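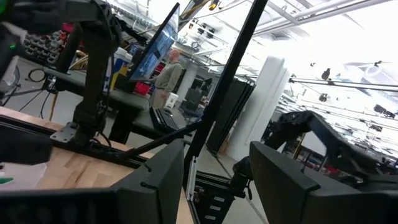
## 4. Deductible choice and the reporting of small losses

The sample described in Section 3 contains 2220 commercial contents policies written by Floteo for small firms in and near Clustholm. All carried the same wording for fire, theft, escape of water and accidental damage. They differed in the sum insured, the trade class and the deductible, which the policyholder chose at first purchase and could change only at renewal. Of these policies, 1562 had the lowest deductible on offer, set at $500 per event. The remainder are treated as one higher-deductible group, as the separate bands are too thin to model alone.

A loss enters the data when the policyholder notifies the insurer, whether or not a payment follows. Notices withdrawn before an adjuster was assigned are kept. The Kusuma claims file, used in most earlier work on this market, drops them, and the two sources should not be pooled without correction. We matched notices to policies through Trumorard, the claims software used by Floteo, and checked the match against the paper renewal forms. Where the trade class on the form disagreed with the electronic record, the form was used.

The outcome of interest is the delay between the date of loss and the date of notice. The policy asks for notice within 14 days. Late notice does not void cover by itself, but the insurer may reduce a payment if the delay made the loss harder to assess. Delay is measured in whole days. A theft discovered after a closure is dated from its discovery, following the policy wording.

Contents cover applies to equipment as well as stock, and equipment is where partial damage is most often left unreported. An item that still works after a knock may stay in service until renewal, when the schedule is reviewed. 

**Figure 2.** Gripper holding a round object with a pink rim and a pale face marked with short radial ticks.

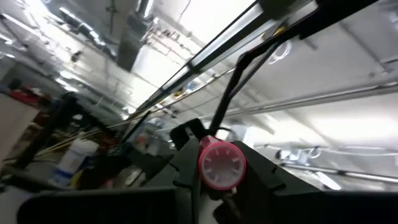
### 4.1 Estimation

We fit a proportional hazards model to the reporting delay, with separate baselines for theft and for all other causes. The covariates are deductible group, trade class, log sum insured, years with the insurer, and whether the policy was placed through a broker. Standard errors are clustered by policyholder. Losses never reported are not observed, so the estimates describe timing among reported losses only and cannot be read as reporting rates.

Deductible choice is not random. Firms that expect frequent small losses have reason to pick the lowest band, and the same firms may keep better records. Years with the insurer picks up part of this. We also refit the model on policies whose deductible changed at the November renewal, comparing each firm's notices on either side of the change. The coefficient keeps its sign in this smaller set but is less precisely estimated.

### 4.2 Comments on the draft results

Higher-deductible policyholders reported later for every cause except theft, where a police report tends to fix the timing. We circulated this result to brokers active in Clustholm and asked if it agreed with their files.

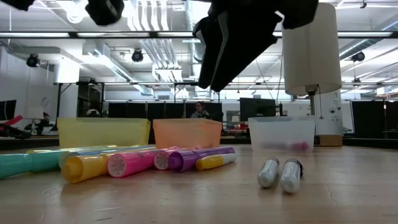 One broker replied that the delay had less to do with the deductible than with repair quotes: clients with a higher deductible wait for a written quote before they decide if a claim is worthwhile, and tradespeople in the area are slow to supply one. The same reply noted that some clients fear a notice alone will raise the renewal premium, even when they withdraw it.

Both points can be partly tested. Trumorard stores the date printed on the first repair quote, where one was filed. Adding an indicator for a quote dated before the notice reduces the deductible coefficient but does not remove it. The effect of withdrawn notices on renewal pricing is harder to isolate, as Floteo's rating sheet does not list them as a factor and underwriters keep some discretion over loadings. We return to the renewal data in Section 5.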